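I have stopped believing in xG, or at least in us

I didn't watch the second half on Saturday nights when I was a kid, I read about it, and the report told you who scored and whether the keeper was at fault. Now I come home from Alton and before I've got my boots off my phone has told me that we deserved to win a match I have just watched us deserve to lose.

For anyone who has wandered in from somewhere else, Alton are my team. We play in a league you won't have heard of, on a pitch that slopes towards the car park, and last summer the club signed up for match data from a company called Platance. It was announced in July with the sort of fanfare other clubs save for a centre-forward. We didn't get a centre-forward. We got a login.

I was doubtful then and wrote as much. Several of you told me I was a dinosaur, and one of you told me so at some length, with footnotes. So I said I'd give it a proper go, and I've now sat with the numbers for 23 league matches. I've read the glossary. I've read the long explanation of the glossary. I think I understand it well enough to complain.

The basic idea is sound and I have no quarrel with it. A shot from six yards is worth more than a shot from thirty. If you have lots of the first kind and none of them go in, you might be unlucky, and it might come right. Fine. My grandad could have told you that and frequently did. What I object to is what happens once there's a decimal point on it.

Take Chrysikopoulos. I'm going to use his name a lot and I want it understood that I like him. He runs, he tracks back, he applauds the away end even when the away end is eleven of us and a dog. According to Platance he is our most dangerous forward by a distance. He is forever in the right place. The model adores him. He has scored twice.

At Christmas the supporters' forum was full of people explaining that he was "due". By February he was even more due. There's a thread running to 411 posts on the subject, and I've read the lot, which is time I'd like back. The argument goes round like this: he's getting the chances, so the goals will come; the goals haven't come, so there must be more of them on the way. You could say the same about a man putting coins in a fruit machine, and nobody at the bar would call that analysis.

What I see from behind the goal is a striker who takes one touch too many. Every time. The ball arrives, he's free, he has the whole net to look at, and he sets himself. By the time he's set, there's a shin in the way. The number says good chance, because it was one when the ball reached him. I asked on the forum whether the data takes any notice of the extra touch and was told that it "evens out across a large sample". Across a large sample of whom? If it's always him, it doesn't even out at all. It just keeps happening to us.

Then you've got Ernetti on the other side of the argument. Signed from nowhere much, a bit heavy, doesn't press. The numbers can't stand him. He has few touches in the box and his shots are mostly from places the chart colours in pale blue, and the pale blue means don't bother. He's got 11 goals. I've been told, in all seriousness, that this is a problem, that he's "running hot", and that we should sell him while his value is up. To whom? Who is buying a heavy forward who doesn't press from a club on a slope? And who's going to score the goals after that, Chrysikopoulos?

Maybe he is running hot. I'm prepared to be wrong about it. Some players do have one good season, and we've all bought the shirt with the name on the back and regretted it. But I've watched him hit the ball and he hits it early, low and hard, before the keeper has got his feet sorted, and that looks to me like something he knows how to do. It doesn't look like weather.

The bit that has properly put me off is how the thing gets used. After the cup defeat, where we were two down inside 26 minutes and never looked like getting one back until the other lot had taken their best players off, the club put out a graphic. You may have seen it. It showed that over the whole match we had "won" on expected goals. There it was in club colours with the badge in the corner. I stood in the rain for that match. I saw us have a flurry of shots at the end against a side who'd stopped bothering, and those shots were added up and served back to me as proof that I'd misunderstood my own afternoon.

A team that's two up doesn't play like a team that's level. They sit in, they let you have it, they don't mind you shooting. Everybody who has played even Sunday morning football knows this. I'm told the cleverer models allow for the state of the game, and I dare say they do, but the graphic didn't, and the graphic is what most people saw. The manager then quoted it in his interview, and said the performance was "there". I don't know where there is. It wasn't at our end.

I'll be fair, as I promised I would be. Some of it has been useful. I'd have sworn blind that our left-back was a liability, and when I went through the clips I found that most of the goals I'd been blaming on him started on the other side, with nobody picking up the runner. I'd simply got it into my head in August that he was hopeless and had been collecting evidence ever since. So that's one to the laptop. I've also stopped moaning about short corners, or I moan less. The long ones weren't getting us anything either.

But that was from watching the clips, if I'm being awkward about it. The number told me to look and the looking did the rest. I've got no argument with anybody who uses it that way round. What I see far more often is people who check the number so that they don't have to look, and who then explain to those of us who did look that our eyes are biased. Well, yes, they are. So is a spreadsheet, if you only open it after a defeat. We've lost count of the graphics following bad results. I can't remember a single one after the wins, when by the same measure we must now and then have been lucky.

I'd also like to know what it costs. I've asked, politely, by email, and had a nice reply thanking me for my passion. The floodlight at the far end is still out on one side. The tea hut shuts at half time because there's only the one urn. I'm not saying that Platance's fee would fix those things, as I've no idea what the fee is, and that's rather the point of asking. If the answer is that it's pennies, they could say so and I'd shut up about it.

A reader asked whether I'd renew it if it were up to me. I'd want somebody at the club to name one decision that came out differently because of it. A player we signed, or one we didn't, a substitution made ten minutes sooner. If there's a list, I'd read it gladly and put it up on here with an apology underneath. So far what I've seen come out of it is some pictures for social media and a reason to keep picking the same front two.
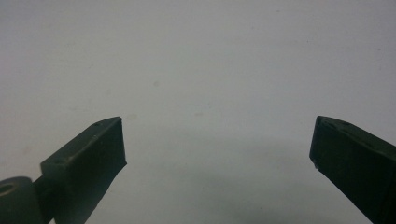
And it will be the same front two for the next one, I'd put money on that, with Ernetti hauled off on the hour for not pressing. I'll be behind the goal as usual. If Chrysikopoulos takes it first time I'll cheer louder than anybody, and you can all write in and tell me he was due.

More from the blog
Why I've given up on the away coach
Short corners: a grudging climbdown
Ernetti, and other players who don't run enough
The slope is not worth a goal a season
Three at the back, again, for some reason

Contact: use the form on the About page | © Behind the Goal at Alton | Back to top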